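Home | Notebook | Kit log | Fixtures | Contact

Sat 18 April

Ball room, Flivside ground. Started 9ish, key stuck again.

Pressure checks on the match balls before the women's league game against Viltadstead. Eleven balls in the bag, two no good. One has a valve that hisses when you lean on it, the other's gone egg shaped and should've been binned last season. Marked both with tape, put them on the top shelf. DO NOT put back in the bag.

Rest pumped to the middle of the range on the label. Left them an hour and checked again. All held except the Clasard with the scuffed panel, down a bit. Might be the gauge. The old gauge and the new gauge don't agree and I don't know which one to believe. Will borrow the one from the Sadowski shop and do all three side by side.

Bounce test after that. Dropped each ball from the 2 metre mark on the door frame onto the concrete, phone propped up on slow-mo. The newer balls all come back to much the same height. The training balls are all over the place, which explains the moaning about first touch on Tuesdays. Did the worst one three times to be sure. Same result every time, dead as a cushion.

Numbers are on the clipboard, not typing them twice.
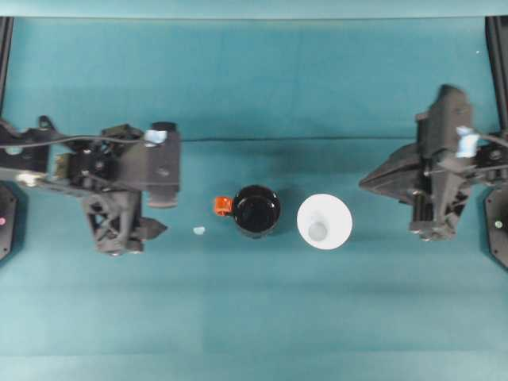

Boots next. Stud wrench is missing its short end so I used the long one and took the skin off a knuckle. Six pairs in for studs. Most were fine once the mud was out of the threads, soak them in warm water first, saves a lot of swearing. One pair has a stripped insert at the heel, left boot. Tried a wrap of plumber's tape and a longer stud. Holds by hand, don't trust it in a tackle. Told the player to bring her spares.

Keeper gloves: the washing trial. Pair A by hand in plain water, pair B with the glove wash, pair C just wiped down and hung up. Been going since the start of the month. B feels tackiest when damp, A not far behind. C has gone shiny at the palm and smells like a drain. Not much of an experiment, different keepers and different weather, but I'd stop wiping and hanging reguardless.

Net repair. Far goal has a hole low on the right side you could post a ball through. Patched it with the green cord since the white's run out. Ugly but tight. Need more white before August or the new nets will go the same way, they always tear at the peg line first. Maybe double the bottom row on the new ones when they come? Extra hour per goal, worth it I think.

Line marker: nozzle blocked, cleared it with a bit of wire, ran a test strip behind the shed. Went wide and patchy for the first few metres and then came good. Paint was too thick. Thinned it a bit more than the tin says and the second strip was much better, nice hard edge. Write the mix on the drum lid so we don't guess every week.

Corner flags, one spring base seized. Oiled, left overnight, still seized. Swapped with the spare, so now theres no spare.

Ordering:
- valves and needles (we lose needles constantly)
- white net cord
- short stud wrench
- one spring base
- a box of bibs, orange, the current colour has washed out to nothing

Sadowski quoted $311 for the lot not counting bibs. Bibs another $60. Seems steep for the spring base, will ask if it can come off the summer order instead.

Still to do: redo the bounce test on grass. Concrete tells you about the ball but not much about how it plays out there, and the Viltadstead pitch is a lot softer than ours. Also label the door frame mark properly, the pencil is nearly gone and somebody will measure off the wrong line.

Bag packed and by the door. Pump in the side pocket, good needle taped to the pump.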